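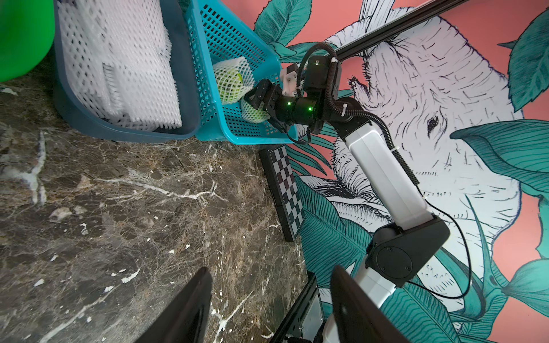 October, Tuesday, 07:40

Cold room back at setpoint overnight. Logger 3 shows the defrost cycle still running long, so the first hour of readings on the lower shelf should be ignored. I have marked them in the sheet and left them in.

Pears, second storage lot. Source is the Grodard orchard, same block as the first lot, picked later. Grading done yesterday afternoon. Rejects were mostly stem punctures from contact in the bin, a few with limb rub that had been missed at picking. Set the punctured ones aside for the ethylene jar, they will do as a positive control.

Question for this lot is still whether the foam net sleeve changes weight loss during storage, or only bruising. Sylvain Mallet's numbers from last season show lower weight loss in sleeved fruit, but his sleeved fruit also sat on the top shelf for the whole run and the top shelf is the humid one. Can't separate the two from his data. I went through it twice.

Layout this time: sleeved and bare fruit alternate within each tray, trays rotate one shelf down every 7 days, bottom goes to top. 20 fruit per tray. Tag goes on the stem, not under the sleeve. Last time the tags under the sleeve picked up condensate and the ink ran.

09:15

Balance check. The 300 g reference weight read high by 0.04 on the first pass, then correct after leveling. Bench had been moved to get at the drain. Re-leveled, re-zeroed, repeated the check with the draft shield closed. Good. All fruit weighed before 09:00 needs to be done again (tray A only).

Weigh sleeve and fruit separately at the start, then together at each interval. Subtract the sleeve. The sleeves hold some surface moisture coming out of the cold room, enough to matter over a short interval. Tried blotting one with tissue and the reading was still drifting after two minutes. Proposal: take the sleeve off, weigh the fruit bare, put the same sleeve back on. More handling, but bare fruit gets the same handling if we lift and replace it as well. Going with that unless someone objects before Thursday's weighing.

11:30

Firmness on the subsample. Penetrometer with the 8 mm tip, two readings per fruit on opposite cheeks, skin removed with the peeler. Spread within a fruit is larger than I would like. Part of that is sun side against shade side, so from now on record which is which. The blush is clear enough on most of this lot to tell.

The Dolberg penetrometer sticks at the low end. It comes up smoothly from mid-scale but hangs when it should fall back to zero. Cleaned the shaft, no oil. If it does it again it goes out for service and we use the old spring one, with a fresh comparison of the two on the same fruit first.

14:00

Humidity. Salt solution check on both probes. Probe 1 within spec. Probe 2 reads low by three points at the high end, which covers the range we work in. Applied an offset in the sheet, cell is colored. Do not apply it a second time in the logger software.

Fan speed is back on low. On high, the bare fruit nearest the outlet in the first lot lost weight much faster than everything else on the shelf, and I had to drop that position from the averages. The baffle from Roussel is cut but not fitted. Needs two more brackets.

16:20

Tray A redone. Starting weights complete, sheet saved to the shared folder under lot 2. Door closed 16:05.

To do:
- brackets for baffle
- more tissue, more stem tags
- ask Sylvain whether his sleeves were new or reused
- move the ethylene jar out of the same room as the trays (tonight)

Recent entries
Defrost timer, cold room 2
Lot 1 closing weights
Fillomau crates: washing and drying times
Refractometer calibration
Notes on stem tags and ink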